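Sharada Acharya
31 August 2022

Small thread about packing, for the people who asked me how the room in Ollstead is going. I will write it in pieces between other jobs, so please be patient with me.

First the news. We have to give back half of the storage cupboard, and everything in it must find a place in the main room or leave. I was told this in March and I believed it would take one afternoon. I was a younger person in March.

The yellow bench stays. I have had many offers of a more serious colour and I refuse them all. On a yellow top you find a dropped screw at once. On the grey carpet you find it with your sock.

The thing I have learned is that a bench is a magnet. Whatever has no home goes on the bench "for one minute". My colleague Karam has a coil of wire which has been there for one minute through the whole winter.

So, a new rule: the floor tub comes first, the bench second. What goes away goes in the tub or on the tub. What stays on the bench must have a place on the bench.

The tub is a 60 litre one, the translucent kind with handles on the rim. I bought 2 of them from Iminon when they had a sale, and I regret that I did not buy the bigger ones, but then I could not lift them when full, so maybe it is correct like this.

I keep it in front of the bench with a walkway of 900 mm behind it. I measured it with the tape, and after that I put a bit of masking tape on the carpet, because people like to push a tub with the foot.

Then the shoes. We call them "the shoes", these black shoe-shaped pieces, and every visitor asks if we make footwear. I keep them together always. If one goes in a different carton it is lost until Christmas, I know this from experience.

They are awkward to pack. The toe wants to go one direction and the heel another. I try them toe to heel, then side by side, then I go and make a coffee.

Speaking of the coffee! The glass carafe is also on my list, under the title "discuss". The glass has so many scratches that Zarketti (our landlord, a very polite man) asked me if it was frosted. It pours very well and the handle is good, and I am against throwing away a thing for being ugly.

Where I am up to:

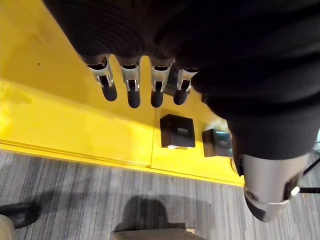
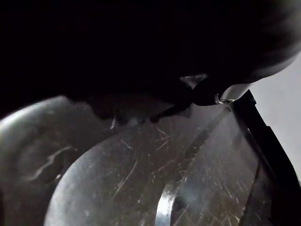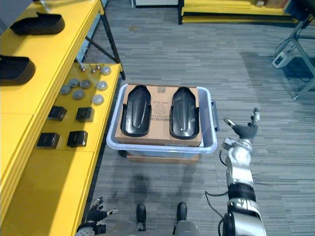
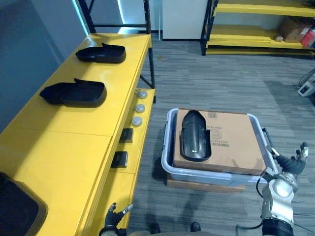 Next question, and here I need your advice — do you write the label on the lid or on the side? My mother always wrote on the side, as she stacked everything to the ceiling. I write on the lid from laziness, and later I must lift three cartons to read one word.

Somebody proposed to me in a message that I write on both. Thank you, it is a good idea, and also it is double the writing.

Another thing I would like to know is if anyone has a good method to remove old sticker glue from cardboard. On plastic I use a little cooking oil and a rag, and I am happy with it. On cardboard the oil makes a stain and the glue stays, so now I have both.

The cupboard itself I will do on the last day. I opened the door yesterday, I looked at the bottom shelf, and I closed the door again. There is a fan heater in it, and under the heater a box marked "cables, sort", in my own handwriting.

If you live near Ollstead and you need cables, write to me. You can have the box also. The word "sort" is included in the price.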